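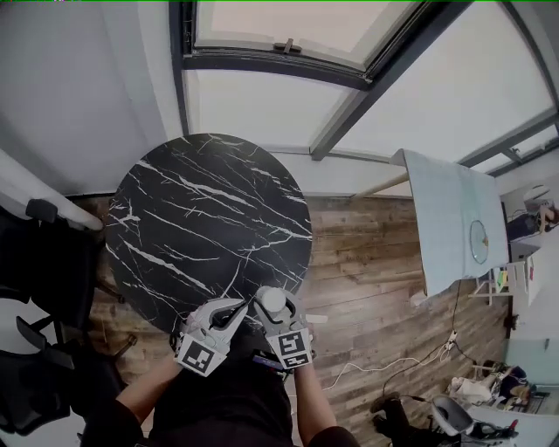
Speaker notes, Ritix talk, 25 Jul 2020
Kerstin Vogler

Slot got cut, so skip the intro slide if we start late. Go straight to the question: do demos from hand-held grippers carry over to the arm, or do you still have to teleoperate?

Setup slide. Person wears dark clothes, one gripper in each hand, square marker on the front of each. Markers give us the gripper pose in the head view. Say that slowly, people missed it last time. Left one open and empty here, right one holding the little white cylinder. Point at the tabletop: black, marble pattern, streaks all over. Window light behind it is brutal. Good, we want that.

Numbers. 800 demos total, 3 rooms. 44 tasks planned, 40 kept. The four we dropped were all cloth folding, marker tracking kept losing the hands when they crossed. Don't hide this, Fröhlich will ask anyway.

Main result: policy trained on hand-held data only, no arm data at all, beats our teleop baseline on pick and place. Loses on anything with a twist (jar lids, knobs). My guess is wrist limits. People twist in ways the arm cant. Say it's a guess!!

Ablation, one slide, be quick. Take out one room and the policy gets noticably worse. Take out the same number of demos spread over all rooms, hardly any change. So rooms matter more than demo count. Pause there.

Stukby comparison: only if there's time. Different gripper, so not really fair, say so.

Next: Idex runs in August, new fingers, same tasks. Twist tasks first.

Likely questions
- blur on the markers? we drop those frames
- one hand out of view? last pose held, then cut
- release? code yes, data after the Idex runs

Water. Clicker is in the side pocket.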